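**Ticket 1722: Ribbed fingers on Gumby drop the cloth / wrist camera useless on the bright side**
Opened by: Rasha Hijazi
Status: open, again
Arm: Gumby
Controller: Veres, stock settings except where I complain about them

December 20, 2019. Swapped the flat Urarach pads for the ribbed fingers, as requested in the last comment by someone who doesn't have to do it. Task is the same as ever: pinch the teal cloth, lift, hold, put down. The flat pads managed it often enough that we got bored. The ribbed ones close on it beautifully and then let go partway up, like a person who has remembered a prior engagement.

Tried so far:

- Re-ran the finger calibration. Passed. It always passes.
- Raised the close force from 2 to 8 on the Veres slider, which has no units. Grip got better, lift got worse.
- Slowed the approach. Same drop, more time to watch it coming.
- Restarted Clullulness, the logging tool, which had been recording the wrong camera. Lost the morning's runs.

My current theory is that the ribs aren't the problem. The fingertip goes in first and shoves a deep crease into the weave, so the tip is doing the work and the ribs mostly get to lean on whatever folds up next to them. All that lovely grip surface, and we're holding the cloth by its worst part.
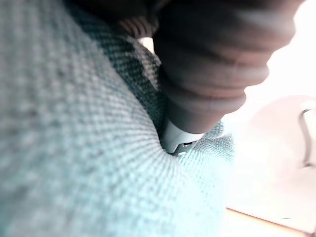 Which brings me to the camera half of this ticket. Auto exposure is on and I can't get Veres to leave it off. I set it to 935, it says 935, and after the next homing move it's back to doing as it pleases. The weave comes through fine in the middle and the background goes nearly white, so the fold tracker keeps finding an edge over there and getting attached to it.

Next steps, in the order I feel like doing them:

1. Pin exposure in the startup file and see if it survives homing.
2. Come in at a shallower angle so the ribs meet the cloth before the tip does.
3. Put the flat pads back on and run the same lifts with the same camera settings — we never did that, and the March comparison is worth very little without it.

Please don't close this as "works on the other arm." The other arm has different fingers.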